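Relatório de progresso – Projeto Trindade
Adaptação de conteúdos para plataformas sociais regionais
Período: até novembro
Responsável: Genivaldo Caldeira
Destinatário: direção de programas, Lastberg

1. Situação geral

O projeto encontra-se na segunda fase, dedicada à publicação em redes sociais de língua portuguesa fora dos grandes serviços internacionais. Das sete contas previstas no plano de trabalho, cinco estão ativas. As duas restantes aguardam validação da titularidade pelas plataformas, processo que depende da entrega de documentos fiscais já solicitados à Raltside.

Foram publicadas 246 peças no período. O limite contratual é de 1.000 peças até ao encerramento, pelo que não se prevê necessidade de reforço orçamental nesta rubrica.

2. Ferramenta de agendamento

A migração para o Mastance ficou concluída. A importação do calendário anterior gerou duplicados nas publicações com mais de uma legenda, corrigidos manualmente. Continua por resolver a diferença de fuso horário entre a conta dos Açores e as restantes – o agendador grava a hora local do utilizador que cria a peça e não a da conta.

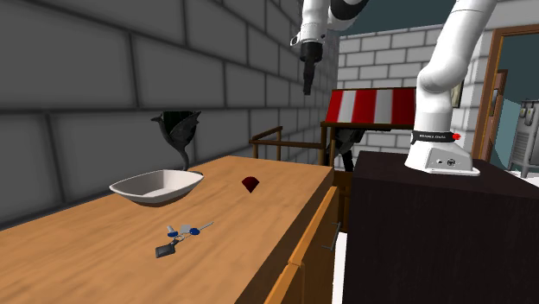 A especificação dos modelos visuais foi revista e passa a vigorar na versão 5. Cada modelo inclui agora uma variante quadrada e uma vertical, ambas com margem de segurança para a legenda automática. Nas composições de interior geradas por computador, como a da taça branca sobre o balcão de madeira, o texto deve ficar fora da zona do objeto principal e usar a cor escura da paleta, dado o tom claro do tampo. O texto alternativo é obrigatório em todas as peças.

3. Moderação e métricas

O protocolo de resposta a comentários foi aplicado nas cinco contas ativas. Os relatórios de alcance não são comparáveis entre plataformas: duas contabilizam visualizações repetidas do mesmo utilizador e as outras não. Propõe-se adotar as interações como indicador principal – decisão pendente da Lastberg.

4. Próximas ações

Ativação das duas contas em falta.
Correção do fuso horário no Mastance.
Entrega do guia de moderação revisto.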